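Are paper table runners worth it for a long table, or should I just buy cloth?

Asked 19/11/2024 in Table Settings and Party Decor

I've got 16 people coming for a lunch and two tables pushed end to end, 340 cm in all. Prorkov sell a linen-look paper runner on a roll and the reviews are all suspiciously glowing. My last paper one (Cundus, bought in May) tore before the starters came out. Has anyone used the Prorkov one with real food and real elbows? I don't want to iron anything if I can help it.

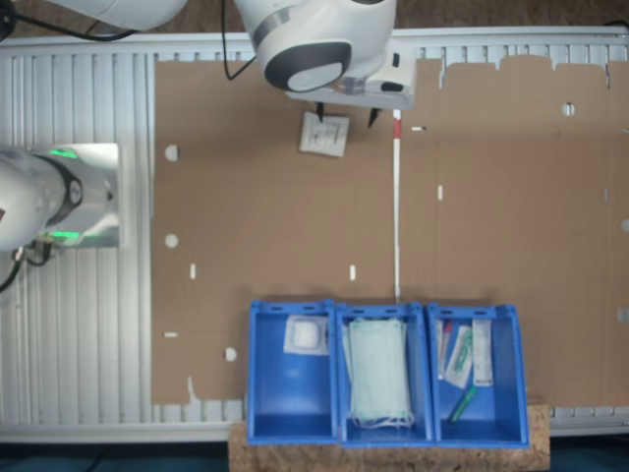
Small square packet held at the gripper

2 answers

Answer 1
I wouldn't trust "linen-look" on anything. I bought it, and from the doorway it's fine, but once you sit down it looks like kitchen roll with ambitions. It didn't tear, I'll give it that. Gravy goes straight through though, so if your table marks easily put something under it. Also check the width. Mine was sold as 30 cm and measured 27.
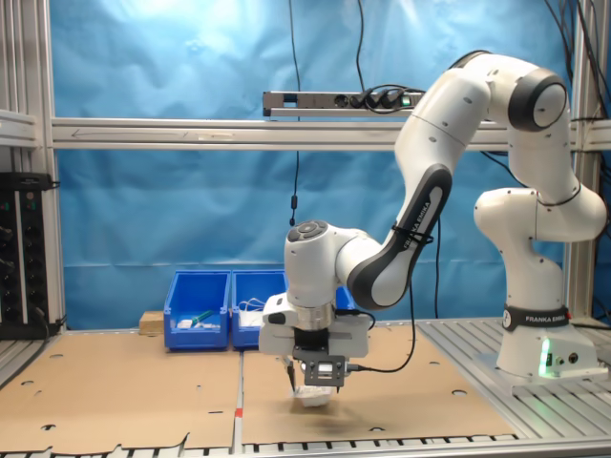
Saditz Home Forum: Tables & Linens Team

Answer 2
Get cloth. Two Botha cotton runners at 160 cm each will leave you 20 cm short, so leave a gap in the middle and stand a jug or some greenery in it. People fuss about the join but once the plates are down you can't see much of the runner anyway. As for ironing, the packet says "non-crease" and I don't believe it. Damp it, pull it flat on the table the night before and leave it. Worked for me at Easter, more or less.

No idea about the Prorkov, never bought it.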